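Drullia is the automation scheme of Taltano, a joinery and fitting-out firm in Olonville. It covers the handling of wooden doors and panels and, more recently, the fetching and clearing that go on between rooms on a furnished site. Most of it is rehearsed on a computer first, in rendered rooms with rendered doors. The firm employs 56 people, whose opinions of the scheme vary with how much lifting they used to do.
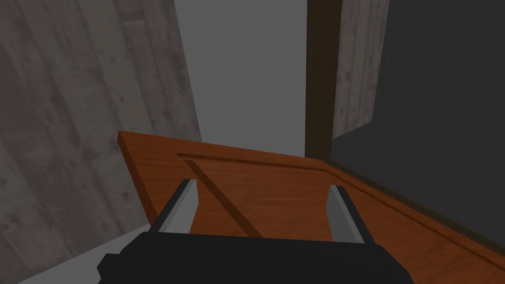

Background

Panels at Taltano were traditionally moved by two people, one at each end, the senior of whom walked forwards. The arrangement was hard on backs and on conversation. Drullia was announced in December, in a memo that used the word "journey" and did not mention wages. A later notice, dated 4/25/21 and therefore sent out on a Sunday, explained that the robots would take over the carrying and that the staff would be "moved up" to supervising them. The supervisors' desks are on the ground floor.

Rehearsal

Before a routine reaches the workshop it is run in simulation, at a desk formerly used for invoices. An operator picks a run, watches the gripper make its approach, and marks the attempt as usable or not. A full batch is 3000 attempts. In the first batch, 2309 were marked usable, a figure that the management found encouraging and the joiners found hilarious.
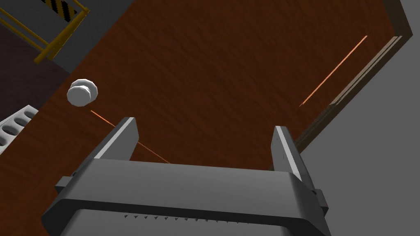 Marking is paid at the same rate as bench work, after a short dispute over whether sitting down counted as a skill. It is done in half shifts. Operators report sore eyes where they once reported sore shoulders, and the first-aid box has been restocked accordingly.

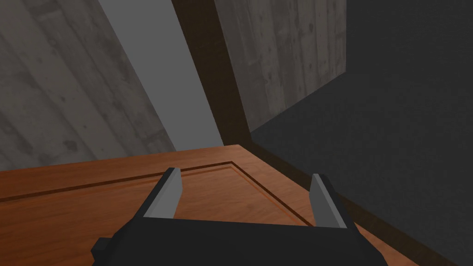
Job titles changed along with the work. Former carriers are now "handling reviewers", and the foreman's daily sheet, known as the Nel after the filing cabinet it lives in, has a column for machine hours placed before the one for people. Much of a reviewer's judgement is old trade knowledge in a new chair. A gripper held over a panel with its fingers spread and nothing between them may be about to do something sensible or something expensive, and a person who has fitted doors tends to have a view on which. Reviewers with no joinery behind them have the guidance notes, which are long.

Reception

Later rehearsals put the robot in furnished surroundings, with two arms, tall wooden panels to either side and a white tray table of food and tableware nearby. The change divided the workshop. Some of the joiners saw it as a sensible test of manners in tight places – others as the first sign that the firm meant to go into catering. 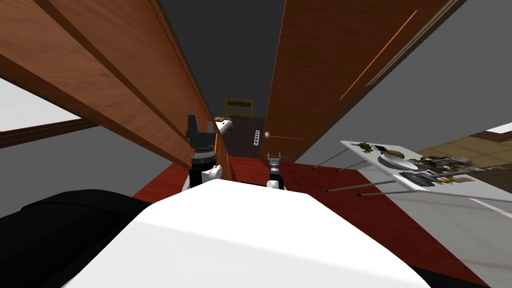
Marthinus Visser has maintained that the scheme took away the worst part of the job and the best part together, as carrying a door with someone was also how one learned the trade from them. Dineo Sithole holds that what one mostly learned was bad language, and that she would not go back to it. Apprentices now spend their first month at the bench and their second on review. The firm has yet to decide which of them counts as the training.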